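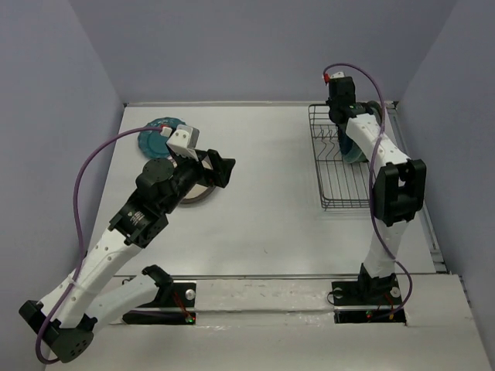

What should a small buyer sort out before spending anything on a pair of robot arms?

The job, and then everything that isn't the arm – the table, the rack, the cables, the spares, the hours of whoever has to look after it. Yaryna Harasym says this before I've got my coat off. She plans equipment for Lesell, a firm that fits out kitchens for canteens and small hotels, and she has a delivery at the back door in a bit, so we are doing this quickly.

Her desk has three quotes on it and a calculator with a dead key. The budget goes in by December. What she wants is a two-arm bench that can take plates off a flat surface and stand them in a rack. Nothing grander. No washing, no stacking in cupboards.

"People come in asking for a robot," she says. "Fine. To do what? Say it in one sentence. If you need a second sentence you need a second budget."

Her one sentence took a month. The first version had cutlery in it. Cutlery came out. So did glasses, after a long phone call with Liliana Martinelli, who runs the trial bench and who Harasym rings most mornings.

Martinelli joins us on speaker, some clattering behind her. She is blunter.

"Glasses, no. Not this year, not on this money. Plates are enough. Plates are hard." Hard how? "Round ones, flat ones, ones with a fancy rim. They lie differently. You want to pick it up by the edge and there isn't much edge when it's flat on a table. A canteen has one kind of plate. A small hotel has whatever's left from the last owner."

So the first line in the plan, before any arm, is crockery. A mixed lot, bought second hand, meant to be got through. Harasym had put nothing down for it at all in her first draft and is still a bit cross with herself.

On to the numbers. She has set aside 3,000 for what she calls the furniture: table, side walls, rail, racks, lights. Pounds, before VAT. The arms are on a seperate sheet and she won't let me print those, as two of the suppliers don't know about each other. What she will say is that the spread was wide and the cheapest quote left out the grippers.

"Left out the grippers! It was there in the small type. An arm with nothing on the end. I nearly signed it."

Then spares. Around 2,000 for the first year, fingers and cables mostly, and she expects to be argued down on it. Martinelli, from the speaker – "Don't let them."

Cables come up a lot with these two. Whether they should be tied close to the arm or left with slack. Martinelli likes slack, within reason. Too tight and it pulls at the connector when the wrist turns, too loose and it drags over the plates. She wants a spare for every cable on the bench, in a drawer, labelled. Harasym has pencilled in half that.

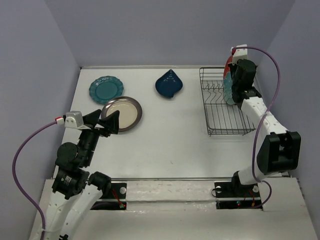 The rack is the other thing they disagree on. Harasym would like one made to measure, with wide slots, because wide slots are kinder to a gripper that comes in a touch off. Martinelli says buy the ordinary wire sort any kitchen shop has and teach the arms to cope.

"If it only works with your special rack then you have sold the customer a special rack," she says. "And when they lose it or bend it they ring you. They'll ring you anyway but they'll ring more."

Harasym writes something down. I think she's lost that one.

Do you need two arms? I ask, as it's the obvious place to save. There is a pause on both ends. One arm would be half the wiring and less to go wrong, Harasym says, and she did price it. But one arm has to reach the whole table, and then you want a bigger arm, and the bigger arm wants a heavier table and a guard round it, and by then the saving's gone. With 2 smaller ones each has its own side. You can also keep going with one while the other is being looked at, in theory. Martinelli coughs at "in theory".

Suppliers. They have talked to Fleninia, who were quick to reply and vague on delivery, and to Zakharchenko, slower but sent a proper parts list with prices against each line. Harasym liked the parts list. She now asks everyone for one and says a supplier who won't give it is telling you somthing. A third, Brendska, offered to lease the lot. She was tempted. Lease terms ran to 5 years, though, and she doesn't want to be paying in year four for a bench she'd have changed in year two.

Staff time is the line most plans get wrong, in her view. Hers has a person on it for two mornings a week. Martinelli wants more than that. Somebody has to put the plates back out, wipe the table, check the bolts, write down what went wrong. "Write it down," she says again, louder. "On paper, I don't care. Otherwise you're having the same bad morning over and over and paying for it each time."

What would make them stop? Harasym has a date and won't move it. If the arms can't rack a mixed lot of plates well enough by then, the money goes to a new dishwasher for the show kitchen and that's the end of it for a while. She seems quite calm about this. Martinelli less so, she has gone quiet and there's the clatter again.

Last thing, advice for anyone filling in the same forms. Visit a bench that's already running, Harasym says, and go on a dull day, when the sales person isn't there. Ask whoever is standing next to it what they had to buy afterwards. Take that list home and price it first.

Then the van's at the back door and she's off down the stairs with the quotes under her arm.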